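Home News Hardware Reviews Events Forum Contact

Visit Report: Open Day at the Szabo Console Works, Utport

The editorial office accepted an invitation to the spring open day at the Szabo works in Utport, where the Zosum home console is assembled and tested. Visitors were admitted in groups of 27, and each group was given a printed schedule and a pair of antistatic overshoes at the front desk. Our group entered the building at 10:15 a.m.

The tour began on the assembly floor. The Zosum is built on a single line with 81 stations, and the main board arrives already populated from a supplier in the same industrial park. Our guide stated that the line completes 772 consoles per shift when both packing lanes are open. One lane was closed for the morning, and the pace was noticeably slower at the far end.

The cooling system received the most attention. The new model replaces the two small fans of the earlier console with one larger fan and a longer heat sink. Staff had set two consoles side by side on a bench, one of each type, both running the same racing game. The older unit could be heard clearly from the walkway. The newer one could be heard only by leaning over the bench, although the hall itself was not quiet and we would prefer to repeat the comparison in our own office.

The second stop was the endurance room. Every production batch gives up a number of units for a test of 200 hours, during which games are loaded, suspended and resumed without a break. The company would not share failure rates. It did confirm that the disc drive remains the part most often returned under warranty, and that a model without a drive is under study.

Controllers are made elsewhere by Tekeo, which had sent a small display for the occasion. The revised sticks have a firmer center and a slightly lower cap. Visitors could try them in a short platform game — the line was long, and most people had only a few minutes. 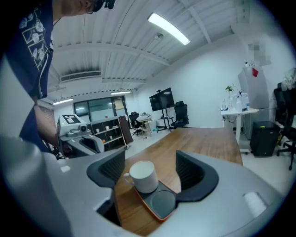
White mug on an orange-rimmed tray, with a coaster beside it.

The closing session was held upstairs and lasted half an hour. Questions on price were declined. On older games, the company repeated its position that discs from the previous Zosum will run on the new console, while downloaded titles will be moved over in stages. No list of titles was provided.

Parking at the Utport site is limited, and the shuttle from the train station stops at the east gate only. The next open day is planned for October. Registration will be handled through the Szabo visitor desk.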